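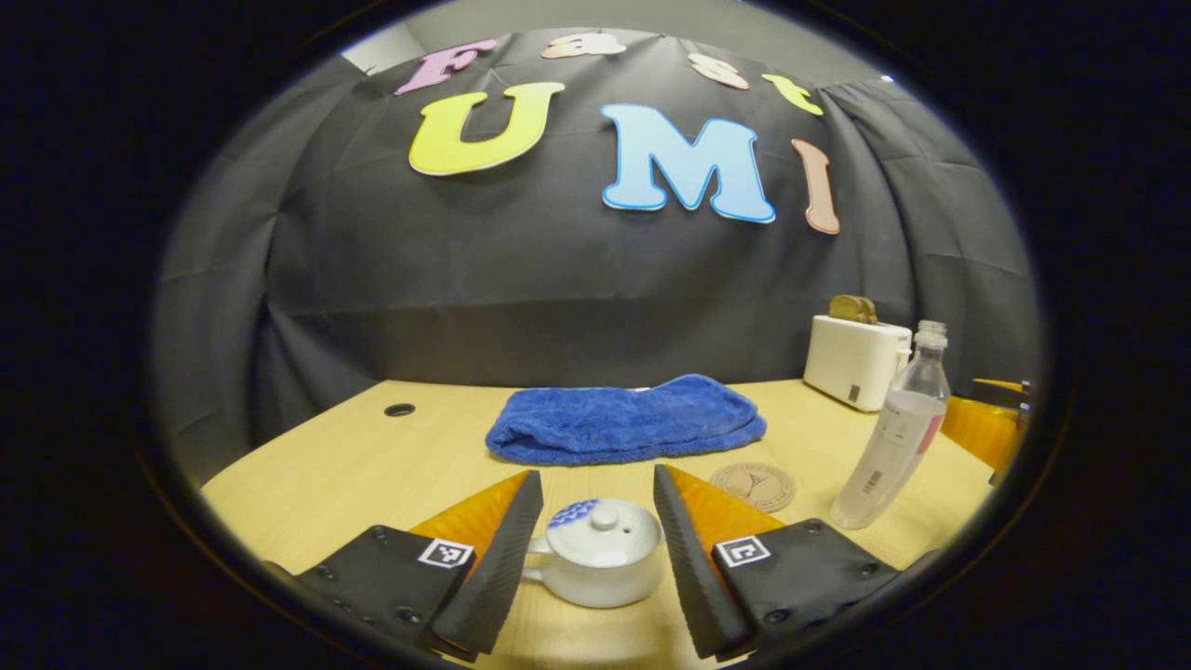
Ticket 881: left finger closes late
Station: Banano, hand-held gripper 3
Opened by: Tùng Cao
Assigned to: Seema Upadhyay

May 16, 2018
With the teapot between the fingers, the right pad touches first and the left one comes after. Markers on both plates are read well.

Reply, Seema
Please tighten the small screws of the left plate, then do 200 open and close cycles without any object.

Reply, Tùng
Done. One screw was loose. After 86 cycles the delay came back, so I stopped. Please send a new left finger.

Status: waiting for part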